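Zemberg Open Day

The Zemberg Open Day is a public demonstration of household manipulation work held by the Zemberg workshop in Eltanden. It presents garment handling, bedding handling and small-object sorting as carried out with hand-held gripper tools and with fixed robot arms. The event was first held in December as a half-day visit for local schools and was later extended to a full day open to the general public. It is organized by the demonstration group under Timo Buschmann, who also wrote the visitor handbook used at each edition.

Background

The Zemberg workshop was set up to study the handling of soft materials by two-finger grippers. Cloth is a difficult material for automation. A rigid part keeps its shape when it is picked up, so its position can be worked out from a few measured points. A shirt or a sheet changes shape each time it is touched, and much of its surface may be hidden under its own folds. Planning methods made for rigid parts give poor results on such material, and most groups in the field now work from recorded human motion.

Early visits to the workshop consisted of a talk followed by a walk past the equipment. Visitors were not allowed to touch the tools. The handbook notes that questions at these visits dealt mostly with the robot arms, although the larger part of the workshop's effort went into recordings made by people. The program was changed to put the recording work first.

Program

The open day is divided into 5 stations. Groups move from one station to the next at a fixed signal. Each group is limited to 8 visitors, a limit set by the floor space beside the bed at the second station.

The first station covers the tools. A Flimano gripper is shown assembled and in parts, and its linkage is opened and closed by hand. Visitors may hold the tool and pick up blocks, sponges and a folded towel. The second and third stations deal with cloth, the fourth with kitchen items, and the fifth with the Trummer arm, a bench-mounted arm that runs motions prepared from earlier recordings. The Trummer arm is run behind a screen and is stopped between groups.

Live work at the first three stations is carried out by operators trained at the workshop. An operator completes 200 practice trials before working in front of visitors. Trials at the open day are kept short, and an operator hands over to a second person after each group.

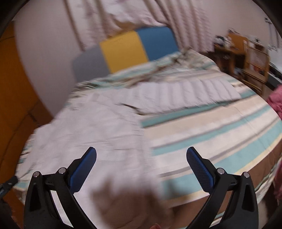
Garment handling at the second station is carried out on a full-size bed in a furnished room. A bed was preferred to a bench for two reasons given in the handbook: it is the surface on which many people fold clothing, and it yields under the tool, so that a jaw can be pressed slightly into the mattress to get under an edge. The task is to take a long-sleeved garment from a spread state to a folded one. A white garment on a striped sheet offers a clear outline where the cloth crosses the teal and brown bands, and a sleeve laid out to the side can be followed along its length to the cuff. The body of the garment is harder to read, as faint creases in white cloth give little contrast. The usual order is sleeves first, then the sides, then the hem. The operator approaches with the jaws wide open, closes them on a single layer where possible, and lifts only as high as needed to clear the cloth beneath.

The most common fault at this station is a double grasp, in which the jaws close on the garment and the sheet together. It is detected by watching the sheet for movement during the first part of the lift. The operator then opens the jaws, lowers the tool and repeats the approach at a flatter angle. Faulty trials are kept and labeled, and visitors are shown how the labels are entered.

Bedding handling

The third station uses larger pieces of cloth. The tasks are pulling a sheet straight, drawing a blanket toward the headboard and placing a pillow. Two tools are used at once, one in each hand, held at opposite corners of the cloth. The handbook advises operators to move both hands at the same speed and to keep the cloth under light tension. Too much tension pulls it out of the jaws, and too little leaves folds that must be cleared in a separate motion.

Visitors may try the sheet task themselves after a short briefing. Their trials are not recorded.

Equipment

The grippers shown at the open day are of the parallel and pivoting two-jaw types. Pads are exchangeable. Smooth pads release cloth easily and are used for placing. Ribbed pads hold thin cloth better but can catch on knitted fabric. Pads are inspected at the end of each open day and replaced after 400 trials, or sooner if the surface shows wear.

Wide-angle lenses are used on the hand-held tools to keep both jaws and a large part of the work surface in view. The resulting curvature is corrected in processing when a method requires straight lines. Motion blur is treated separately. Recordings made during fast travel between grasps are usually accepted, while blur at the moment of contact leads to a trial being marked for review.

Later editions

The handbook was revised on June 25, 2020. The revision added the section on labeling, shortened the introductory talk and moved the kitchen items from the second station to the fourth. The order of the remaining stations was left unchanged. A printed copy is kept at the entrance in Eltanden, and groups may request one in advance when booking.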